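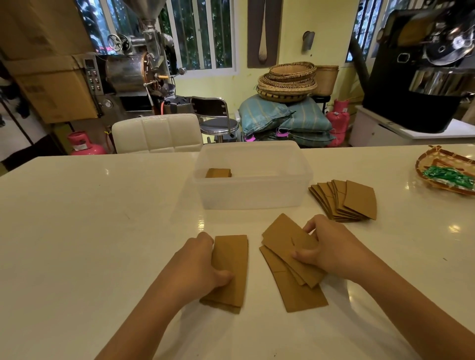
1/7
The Ganum Chair of Public Law at Ciddale is pleased to announce the publication of its study on municipal packaging charges. The study was prepared by Professor Gillespie Tosh and Dr. Shona Dow and was presented to the Plalorcombe town council on July 13, 2021. This thread sets out the main points for readers who do not have the full text at hand.

2/7
The question put to the authors was a narrow one. May a town charge a local fee on single-use packaging when the national legislature has already regulated waste? The council had received two conflicting opinions on the matter and asked for an independent view before voting on its draft ordinance.

Professor Tosh concludes that such a fee is permitted, provided that it is tied to the actual cost of collection and street cleaning. A fee set higher than that cost becomes a tax in substance, whatever the ordinance calls it, and a town needs separate authority to levy a tax.

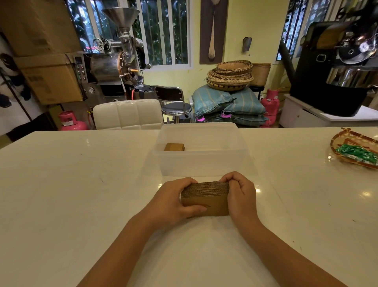 3/7
Chapter 2 deals with equal treatment. The draft ordinance exempted businesses with up to 12 employees. Dr. Dow finds no objection to an exemption as such, but notes that the council gave no grounds for choosing that number. A court would expect to see some reasoning in the file. The authors recommend that the threshold be linked to the volume of packaging handed out, as this is the matter the fee is meant to address.

4/7
The study also compares 16 local ordinances from other jurisdictions. Most of those that failed in court did so on procedure: notice periods were too short, or the cost calculation was adopted after the fee itself. The comparison table is printed in the annex, together with the relevant passages of each decision in English translation.

Readers should note that the annex covers ordinances in force at the time of writing. Two are under appeal, and the Chair takes no position on their outcome.
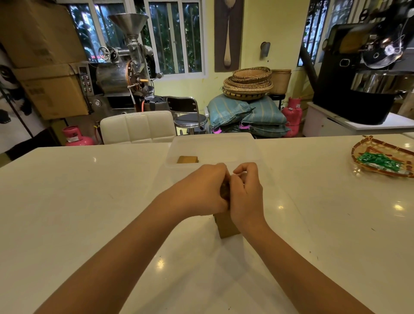
5/7
On enforcement, the authors advise against giving inspectors a general right to enter business premises. A duty to keep records and to produce them on request is a lighter measure and serves the same purpose. Where records are missing, the town may estimate the amount due — but it must state how the estimate was reached, and the business must be heard first.

6/7
Professor Tosh has held the Ganum Chair for 12 years and teaches administrative law and the law of public charges. Dr. Dow joined the Chair as a research associate after completing her doctorate at Ciddale on fee calculation in local government. Both remain available to answer written questions from public bodies on the content of the study.

7/7
Printed copies may be requested from the office of the Chair. Law libraries and public authorities receive one copy free of charge. A seminar on the findings will be offered to students in the coming term, with places for 16 participants. Registration opens at the end of July and is handled by the faculty office — please do not send applications to the authors directly.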